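We use cookies to remember your settings and count visits. Accept all / Manage choices

Workshop tips: trying out hand-held grippers at the bench

Quick one this week, bench is covered in bits and I want these down before I forget them.

Been swapping between grippers for a fortnight. Three sets of fingers: the Arero flat pads, the Vasus curved ones, and a plain pair from Noonan that came with no instructions at all. Same bottles and tubs for each, same table. Notes below, in no real order.

Start with squeezy plastic. Everyone tests on a wooden block and everything holds a wooden block. Shampoo bottles, hand cream, washing-up liquid. Soft walls show you straight away whether you're pinching too hard.

Look on the bottle for the triangle. A 2 with PE-HD or HDPE by it is the bendy, slightly waxy stuff - gives a bit, slippery against bare plastic fingers. A 1 is PET, crackly, dents and stays dented. Write the number in your notes next to the result. I didn't for the first two days and had to do them again.

Test full, half full and empty. Three diffrent objects as far as the gripper is concerned. Empty ones fold in. Full ones twist round if you grab too high.

Lid on tight before you start. Then check it again.

Wipe pads between runs. Damp cloth, then dry cloth. Any hand cream on the rubber and the whole afternoon's numbers are rubbish. No furniture polish on the table either, it gets on the bottles and then on the pads.

Grip height - go for the middle first, then move up and down in 20 mm steps. Mark the steps on a strip of masking tape stuck to the back of the bottle, not where the pads touch.

Flat pads v curved. Arero flat ones were best on anything tapered or with flat-ish sides. Vasus better on round jars, hopeless on tubes, the tube slides out sideways as soon as you tilt it. Noonan pair fine on both but the grip layer started peeling at one corner. Stuck back with contact glue, left overnight under a tin of beans. Holding so far.

Bushings. If the linkage feels gritty take the arm off and look before you reach for oil. Mine had sawdust in. Dry brush, tiny bit of light oil on a cocktail stick, wipe off what you can see. Too much and it creeps down to the pads, see above.

Squeeze check without any gadgets: kitchen scales. Lay the scales flat, one finger pad pressing down, close the handle to your usual pull, read it. My worst setting read 227 g on one side and a good deal more on the other, so the left arm was binding. Ten minutes with a screwdriver.

Twelve lifts per object. I used to do 3 and call it a day but you get lucky too often. With 12 the slips start showing up. Tally on paper, pencil, don't trust yourself to remeber.

Cameras. Moved mine back a notch so both pads stay in view when they're open wide. Worth doing before you start comparing anything, otherwise you can't tell on playback which side touched first. Pale tables glare badly. Turn the bench lamp to face the wall, or put a tea towel down, a dull one with no pattern.

Shiny bottles are the same problem. Try a quarter turn before you fiddle with the exposure.

Controller: had the Pranura one on the motorised fingers for an evening. Smooth enough, but the knob for closing speed is far too twitchy at the low end. Bit of tape round it as a stop. For plain comparing of pads I went back to the hand-squeezed tool, quicker to set up and you feel the slip through the handle.

Storage. Pads off, in a lidded tub, away from the window. Rubber left in the sun goes hard. Label the tub. I have two pairs now that I can't tell apart.

Still to do: wet bottles, and the really thin travel-size ones. Probably August now. Also want to try bicycle inner tube cut up as a cheap grip layer, roughed with sandpaper first, glued and left a full day before use. If anyone has done it already, which glue?

Arero flats are staying on for the rest of the bathroom shelf stuff, and I'll do jars on the Vasus after that.

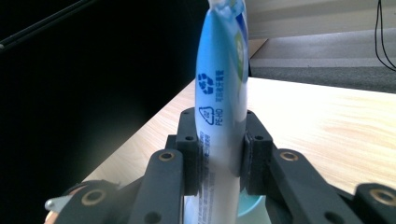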